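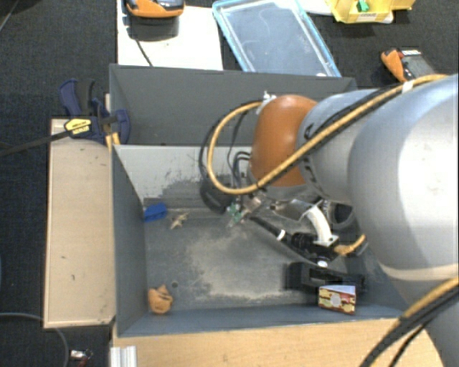 ¿Se puede llevar sopa en un tarro de cristal sin acabar con la mochila perdida? Se puede, siempre que la sopa esté fría al cerrar el tarro, quede espacio bajo la tapa y la junta de goma sea nueva. Lo demás que se lee por ahí (el film bajo la tapa, el calcetín, la goma elástica en cruz) me parece decoración.

Llevo comida al trabajo en tarros desde hace unos años y sigo sin creerme la mitad de lo que se cuenta. Que si la ensalada dura nueve días en la nevera. Que si el cristal «conserva las vitaminas». Que si se ahorra una fortuna. Lo que sí me creo es que un tarro no coge olor a curri, que se friega bien y que cierra mejor que las fiambreras con pestañas que se me han ido partiendo una detrás de otra. Con eso me basta para explicar cómo los preparo.

Qué tarro usar

Boca ancha, paredes rectas. Los de cuello estrecho son muy bonitos para las fotos y una tortura para comer con tenedor. Tengo tres de la marca Flilis y dos Brokberg, y entre unos y otros la única diferencia que he notado es el precio. El Brokberg trae una tapa con válvula que, según la caja, «respira». No sé qué tiene que respirar una ensalada de garbanzos. La válvula se atasca con el aceite y hay que limpiarla con un palillo.

También valen los tarros reciclados de pepinillos o de mermelada, aunque la tapa metálica guarda el olor del inquilino anterior. Con pepinillos no hay remedio que yo conozca. Probé el bicarbonato, probé el vinagre, y al final el yogur seguía sabiendo a eneldo.

Ensalada por capas

El orden importa, en esto los manuales tienen razón.

1. Aliño en el fondo. Dos cucharadas, tres si hay legumbre.
2. Verdura dura: zanahoria, pepino, col, rábano.
3. Legumbre o cereal cocido, bien escurrido y frío.
4. Queso, huevo, pollo o lo que toque.
5. Hoja verde, hasta arriba y un poco apretada.

Los frutos secos, aparte. Todas las recetas dicen que se pongan encima de la hoja y todas las veces que lo he hecho han llegado blandos.

Para comer se vuelca en un plato. Si no hay plato, se agita el tarro boca abajo un buen rato, pero entonces la hoja no puede ir apretada y cabe la mitad. Hay que elegir: o ensalada abundante o comer directamente del tarro. Las fotos que prometen las dos cosas están hechas antes de agitar.

En cuanto a la duración, yo preparo dos y la segunda me la como al día siguiente. Con tomate cortado no espero ni eso.

Sopa y guiso

Se enfría en la olla destapada, se reparte y va a la nevera. No conviene echar caldo hirviendo en un tarro frío, porque el cristal puede rajarse. Dejo dos dedos libres por arriba. Enrosco, seco la rosca con papel y vuelvo a enroscar, que el aceite hace creer que está cerrado cuando no lo está.

La prueba la hago en el fregadero: tarro tumbado, cinco minutos. Si hay una gota, se cambia la junta o se cambia el almuerzo.

En el microondas, siempre sin tapa y a potencia media, parando a remover. El cristal grueso recién salido de la nevera no agradece los golpes de calor, y si puedo lo vuelco en un tazón y me quito de dudas.

Avena de noche

A partes iguales, avena y leche, más una cucharada de semillas de chía para quien las tolere. Yo no. La moda de añadirle proteína en polvo deja una masa que se corta con cuchillo. Manzana rallada y canela, y ya está.

Solveig Wikström, con la que comparto mesa en la oficina, la hace con kéfir y jura que así está mejor. Queda más ácida, eso es verdad. Mejor no lo tengo claro.

Transporte

De pie y encajado. Existe una funda acolchada, la Gurkadska, que me regalaron en abril y que mantiene la comida fría lo mismo que un paño de cocina bien doblado — lo comprobé con dos tarros iguales y un termómetro de horno, sin más ciencia que esa. El paño, además, sirve de servilleta.

Pesan, eso sí. Un tarro grande lleno se nota en el hombro al subir la cuesta, y quien vaya en bici hará bien en no llevar dos juntos sin nada en medio. Ya he barrido cristales de un portaequipajes y no me apetece repetir.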